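Notes on setting up the Kerau two-arm cell, hardware revision 4. These assume the enclosure is already assembled and the arms are bolted to the base rail. If the rail arrived separately, start with the Brorneven frame sheet and come back here.

## What you need

- The Kerau kit: two arms, two grippers, two wrist camera modules, power supply, cable set
- A 4 mm hex key (the one in the kit rounds off quickly; use your own)
- Reusable cable ties
- A PC running Trornden 19 or later
- A set of everyday objects of mixed size and stiffness

The kit is sold with or without the Trornden licence. We bought it without and added the licence in August, and the two activation routes differ. If yours came bundled, skip step 3.

## 1. Route the cables

Run the arm cable along the forearm and tie it down in at least two places. Leave a free loop at the elbow. The manual shows the cable pulled flat against the housing, but that only suits the default reach. At full extension it tugs on the connector and the joint throws a load fault.

The wrist camera has its own short lead. Arch it away from the wrist so that the joint can roll both ways. Move each joint by hand through its full range with the power off and watch the lead while you do it.

Slack near the base should be gathered and tied. It must not lie where an elbow can come down on it.

## 2. Power up and home

1. Park both arms clear of the tabletop.
2. Switch on the supply, then the controller.
3. Wait for the wrist lights to settle.
4. Run `home --arm left`, then `home --arm right`. Do not home both together.

Homing takes longer on the first run. If an arm stops short, check its base connector before anything else. Ivana Bustos had three failed homings in a row on our unit, all from a plug that was seated but not latched.

## 3. Activate the licence

Open Trornden, go to Devices, and enter the serial number of each arm. The order matters: left first. Restart the controller afterwards – a restart of the PC alone does not apply the change.

## 4. Set the shared zone

The two arms can reach the same part of the table, so the software needs a boundary. The default leaves a gap of 200 mm that neither arm will enter, and most tasks are unworkable with it. Reduce it in stages and test at low speed each time.

We run with the gap at zero and collision checking on. Arwel Gwilliam prefers to give one arm priority over the whole middle area, which is slower but easier to debug. Either setting can be saved as a profile.

## 5. Tune the grip

Set the closing force per object. Start at 14 per cent and raise it until the object no longer slips when lifted. Shiny wrapping and soft goods need different values, and the preset called "general" suits neither very well.

For long objects, grip position matters more than force. An object held near one end will swing as it leaves the table. Either lower the lift speed or bring in the second arm for support.

Light objects that roll should be placed away from the path of the other arm.

## 6. First mixed-object run

Sports gear makes a good test set: it combines long, flat and very light items, and it is cheap to replace. Lay the objects out with the arms parked, load the profile, and run at quarter speed with a hand on the stop button.

Log each attempt, including the ones you abort. Trornden discards aborted runs unless "keep partial" is ticked under Recording.

Carrasco sells spare gripper fingers for this model. They fit, though the screws supplied with them are too long – reuse the originals.

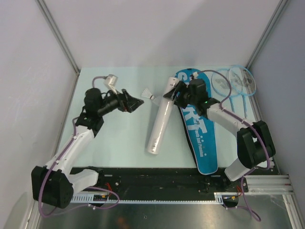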